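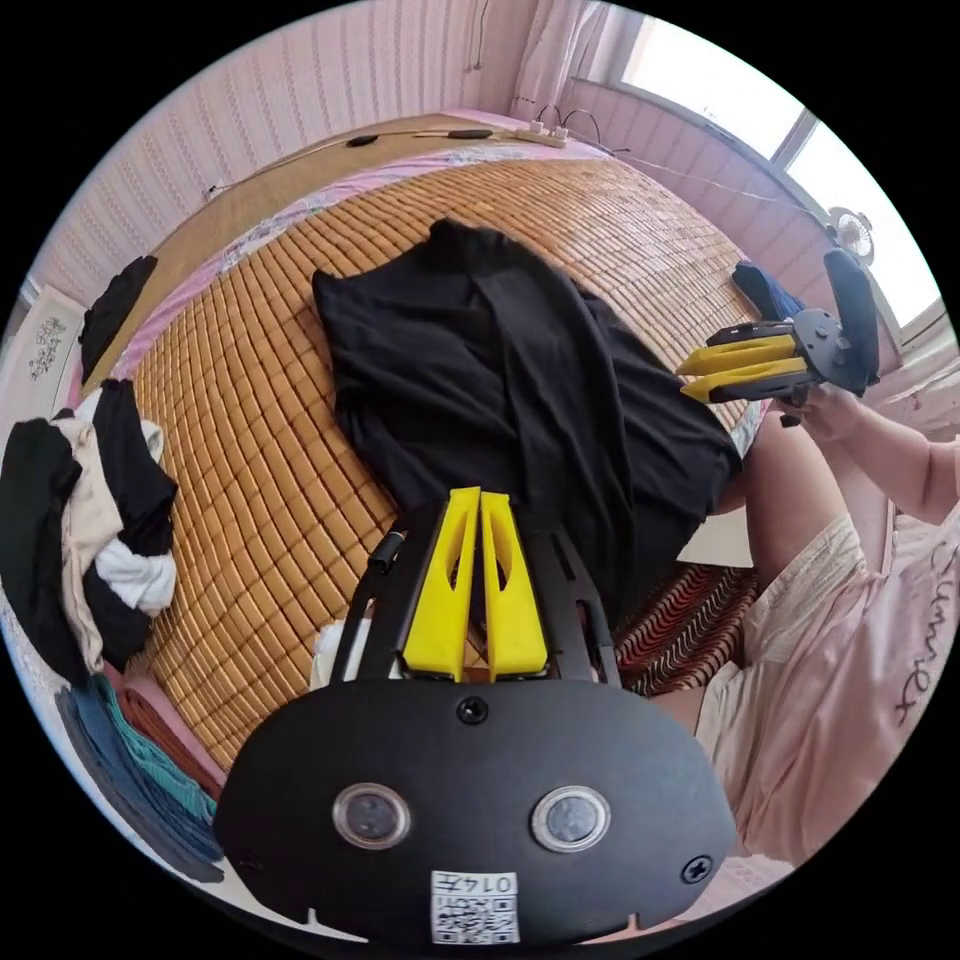
About Tretix

Search this site Enter keyword Go

Tretix makes and sells bed linen for homes, guest houses and small hotels. We are based in Flultisville, in a two-story brick building on Gaillard Street that used to be a seed warehouse. The shop is on the ground floor. Cutting, sewing and packing are upstairs.

What we make

Most of our work is sheets, pillowcases and duvet covers in plain cotton. We also sell mattress protectors and a small line of blankets, which are woven for us by a mill in Woditz and finished in our own sewing room. White and undyed cotton are always in stock. The other colors change from year to year, and when one is gone we don't usually bring it back, so if you are matching an older set please ask before you order.

We cut to the mattress. A lot of fitted sheets on the market are made for one standard depth, and customers with a thin camp mattress or a deep pillow-top end up with corners that bunch or pop off. Our fitted sheets come in 3 depths, and we will sew to any other measurement for a small charge. To measure, strip the bed and take the depth at the side seam, halfway down, with no topper on. If you always sleep with a topper, measure with it in place and tell us you did so.

How we started

The business began as a mending service. People brought in sheets that had worn through in the middle, and we split them down the center, turned the sides to the middle and sewed them up again. We still do this. It gives a sheet several more years, although there is a flat seam down the center that some people don't care for. New sheets came later, after a guest house in Gaillard asked for a set that would match the ones we had been repairing.

We moved into the present building in January, the slowest month for us, and opened the shop that spring with one long table and a borrowed cash register. The table is still in use.

Guest houses and hotels

Trade customers make up just over half of what we sell. The minimum trade order is 10 sets, and they can be in mixed sizes. We keep a record of every size and hem we have sewn for you, so a repeat order takes one phone call. Name tapes or a colored thread in the hem can be added – many owners use a different thread color for each bed size, which makes sorting after the wash much faster.

Last year the sewing room finished 3893 fitted sheets. We expect to pass 4000 once the second overlock machine is running, and we don't plan to grow much beyond that. The room is full.

Washing and care

All our cotton is washed once before cutting, so it should shrink very little at home. Wash it warm and hang it or tumble it on medium. Please don't use fabric softener on the mattress protectors, as it clogs the backing. Ironing is up to you.

Returns and repairs

Unused linen in a standard size can be returned within a month. Cut-to-measure items can't be returned unless the mistake is ours, in which case we sew a new one and pay the postage. Repairs are accepted at the shop counter or by mail. Please send them clean and dry, with a note in the parcel saying what you would like done and a phone number we can reach you on during the day.

Parking is behind the building, through the gate. There is one step at the front door and a ramp at the side.

Page last updated: 29 June 2020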